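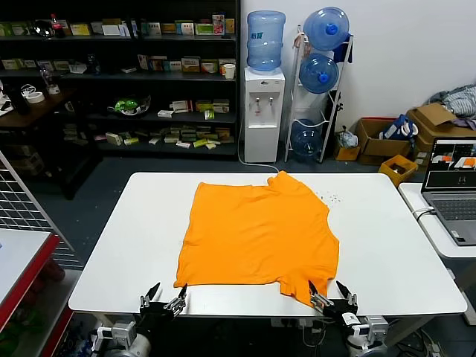

Orange T-shirt on a white table, lower-right hem held.

Handout 3: Doors, Thresholds and Other People's Carpentry

6 min read

Last time we left the wall with a hole in it. This week we put something in the hole. Bring the Probert notes, a pencil, and whatever you think of as a straight edge so that we can all find out together whether it is one.

1. The opening comes first

Most door trouble is wall trouble wearing a door. Before you order anything, measure the opening in three places across and three places down, then measure both diagonals. If the diagonals agree, measure them again, since you probably misread one. In the Tostham terrace we will be using as our running case, the front opening was wider at the bottom than at the top, and the previous installer had dealt with this by using a great deal of filler and leaving town.

Order to the smallest width and the smallest height, less the fitting gap. Do not order to the average. An average door fits an average hole, and you do not have one.

2. Parts of the frame

Head, two jambs, sill. Learn the names, because the supplier will use them on the phone and will not slow down. The hinge jamb carries the weight. The lock jamb takes the slamming. The sill takes the weather, the dog, the groceries and every boot in the house, and is usually the cheapest piece of wood in the whole assembly. Make of that what you like.

Ekow Addo's drawing from last year's class is still the clearest one we have. It is in the folder by the door, which sticks. (Week 5.)

3. Setting the hinge jamb

Set the hinge side first and set it plumb both ways. Both ways means facing the wall and looking along it. Students check the first and trust the second to luck, and then have a door that swings open by itself whenever someone is in the bath.

Pack behind each hinge with pairs of shims, driven from opposite sides so they stay parallel. A single shim twists the jamb. Two shims and a screw through the pair will hold it where you want it. Check for plumb after every screw. Yes, every one. The jamb moves when you tighten, and it moves in the direction you will least enjoy.

Only when the hinge jamb is fixed do you hang the door and bring the lock jamb to meet it. The door is now your template. Close it, look at the gap, and shim until the gap is even from head to sill.

4. Thresholds

The Tostham house had a flat sill. Water arrived at the sill, found no reason to go anywhere in particular, and went into the hall. A sill should slope outward and should overhang the wall below, with a groove cut along the underside so that drips let go before they reach the masonry.

We fitted a Tutivel strip under that door. It seals well and makes a noise like a reluctant drawer. Kostero make a brush version, quieter, which lets in a little more draft. The owner picked quiet. Write down what the client picks and have them initial it — memories of drafts improve every winter.

5. Pricing the job

The Tostham job came to $3,279, door and frame included, and 122 of those dollars went on disposal of the old one. Put disposal in the estimate as its own line. Clients will happily pay for a door and deeply resent paying for the absence of one.

Mabli Jenkins is coming in January to talk about writing estimates, and has asked that you each bring one you have written yourself. It may be for a pretend house. The arithmetic should be real.

6. Exercises

Work out the order size for the opening on the back of the Probert notes. Show the smallest width, the smallest height and the gap you allowed.

Sketch a sill in section with slope, overhang and drip groove. Mark which side is outdoors. Two people last year did not, and one of them had drawn it backward.

Find a door at home that binds. Say where it binds and what you think moved: the door, the frame or the house. If it is the house, write a longer answer.

Related handouts

Handout 1: Reading a Wall Before You Cut It
Handout 2: Lintels and What They Are Holding Up
Handout 4: Locks, Latches and Strike Plates
Handout 5: Doors That Stick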